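Treloar Hall hire -- FAQ

How do I book?
Email Rukhsana Bajwa with your date and a rough idea of numbers. Phone messages get missed, sorry.

Is there a deposit?
Yes, 60 pounds. Back within 15 days if the hall's left tidy.

Can we get in early to set up?
Usually 2 hours before. Ask first -- the June weekends are back to back.

Are tablecloths included?
For parties, yes. Plain white or the red check. Please dont iron them, just bag them up and leave in the kitchen.

Can we bring our own food?
Fine. No deep fat fryers.

Bouncy castles?
Small ones only, ceiling is lower than it looks. Need to see the hire firm's insurance.

Parking?
Around 15 spaces, shared with the surgery. Overflow on Bellell Road after six.

What if we cancel?
Full refund up to a month before. After that we keep half. Any queries on this to Bevan Whitelaw, not Rukhsana.

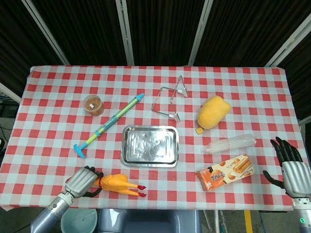
Red check cloth on a rectangular table, toys and household bits on top.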